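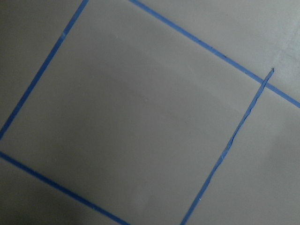
Blue tape on a grey-beige surface, marking out one place.

Marked places at the Clalton sharing tables: your questions

What does the blue tape mean?
Each taped shape is one place. You put your things inside the lines and leave the space outside the lines free for your neighbour's elbows.

Must the tape be perfectly straight?
No. We lay it by hand, and some strips have small nicks or a ragged end where the tape was torn. If you can see which side of the line you are on, it is good enough.

The corners of my place do not close. Is it a mistake?
It is not a problem. Please imagine that the line continues until it meets the next one. Do not add your own tape, also when it is the same colour.

Can I book a particular place?
You can book a table, but not a place on it. Write to Ada Negri before Friday and say how many people will come. The biggest group we can take is 16.

How long may I leave my things there?
For 3 hours. After this we move them to the shelf beside the door, with a paper saying which table they came from.

What if my work is larger than the place?
Ask Damian Zawadzka for two places next to each other. We then lift the strip between them and lay it again when you finish — please let him do this himself, he has a plastic scraper for it.

The tape is coming up at one end. What should I do?
Press it down with your thumb. If it does not hold, tell whoever is at the desk. Please do not pull it off, even a short piece, as old tape can leave glue.

May I draw or write on the tape?
Only with pencil. Marker pen goes over the edge very easily, and it is hard to clean from the table.

Will the places stay like this?
Until November, yes. Then we will lay the tape new on all tables, and Thắng Ung is collecting wishes about the size. You can leave him a note at the desk.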